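Menumska
February

1/ A short thread on pale wooden tabletops, wire racks and where the cups go. I have been sorting out a small square table that does duty as a drinks station, and the notes may be of use to someone with the same lack of worktop.

2/ The surface first. Light wood shows coffee rings sooner than dark wood does, and it shows them best when you look along it instead of down at it. Get your eye close to table height with a light on the far side. Dull patches, smears and dried drips all stand out against the sheen. 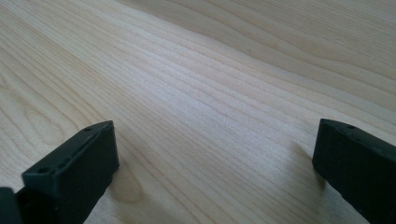 MONDINE, February

3/ Low angle, pale top. The grain goes from thin, close ripples to wide arches on the left, plus one small oval swirl like a knot. Learn where the figure is on your own table. I once spent a good while rubbing at a mark which was part of the wood.

4/ Cleaning: a cloth wrung out hard, then a dry one, both along the grain. No spray straight on to the surface. I tried a Sultix wipe on an offcut and it left a film, so the wipes have gone to the bathroom.

5/ The rack. I wanted two levels, open sides and a solid top shelf. Cups stand badly on bare mesh — a narrow base finds the gaps and tips. A raised rim matters too if the table gets knocked, and on carpet it will get knocked, as the legs never sit quite firm.

6/ It goes on the far half, long side facing the chair. Turned the other way it takes up the depth you need for your arms. Leave a clear strip of wood in front of it so that a cup can be put down before it is put away.

7/ Cups: the lidded one is the taller, the open one is the shorter. Both white, which does nothing for telling them apart from across the room, but the lid does. The red and white tag sits on top of the lid.

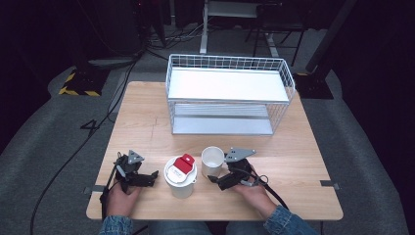 RULES I HAVE SETTLED ON

8/ Tall things on the upper shelf, where nothing overhead limits them. Short things below. Measure the lower gap with the lid on the cup. I measured without and had to start again.

9/ Open cups never go at the back. You end up reaching over the full ones to get at them.

10/ The good Rosenthal cups stay in the cupboard. The table is for paper and plastic, and for whatever I am halfway through.

11/ Wipe under the rack once a week. It takes 2 minutes — lift, wipe, dry, put back. Do not drag it. Wire feet on a finished top leave fine scratches, and those show up at a low angle as well.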